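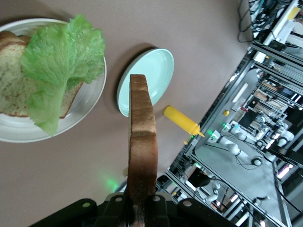

Stallgate Community Health Centre – Children's Health Team

Why do we drink more water when it is hot?

Your body is always busy keeping itself at the right temperature. When you run around the playground in warm weather, your muscles make heat, and the sun adds even more. So your body has a clever trick: it sweats!

Sweat comes out from tiny holes in your skin, called pores. When it dries, it takes some of the heat away with it, and you feel cooler. But sweat is mostly water, and this water must be put back.

How do you know that you need a drink? Your mouth can feel dry, your head can hurt, or you can feel tired and grumpy. Dark yellow wee is also a sign. Do not wait until you are very thirsty – take small drinks often.

Plain water is the best choice. Fruits like watermelon and oranges have a lot of water inside too, and they are yummy after sport.

Try this at home: fill a 500 mL bottle in the morning and put it in your school bag. Is it empty at lunch? Fill it again!

If you feel dizzy or sick in the heat, go to the shade and tell a grown-up straight away.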